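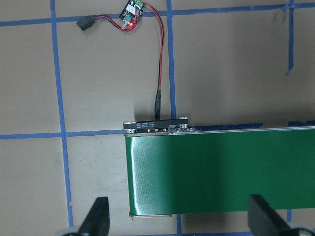
Did the Roman emperor Nero play the fiddle while Rome burned?

He can't have played a fiddle, as fiddles weren't invented until many centuries after he died. Nero did love singing and playing the lyre, a small harp-like instrument, so that's probably where the tale started.

So who says he sang?

The great fire broke out in 64 AD. A writer called Tacitus says Nero was away at Antium, on the coast, and came back to the city. He mentions a rumour that Nero sang about the fall of Troy during the fire, but he calls it a rumour. Two later writers, Suetonius and Cassius Dio, tell it as if it really happened. Were they there? No. Neither of them had even been born, and Tacitus was only a small boy.

Did Nero light the fire himself?

Plenty of books will tell you so. Be careful with them. Rome was crowded, people cooked and lit their rooms with open flames, and fires were common. Nero built himself an enormous palace on some of the burnt land, and that made his neighbours suspicious. It looks bad, but it isn't proof.

Try this

Find a story about Nero in your school library. Ask who wrote it, when they lived and whether they liked him. Most of the people who wrote about Nero didn't like him at all, so keep that in mind before you colour him in as the villain.

Written by Zuzana Rusnák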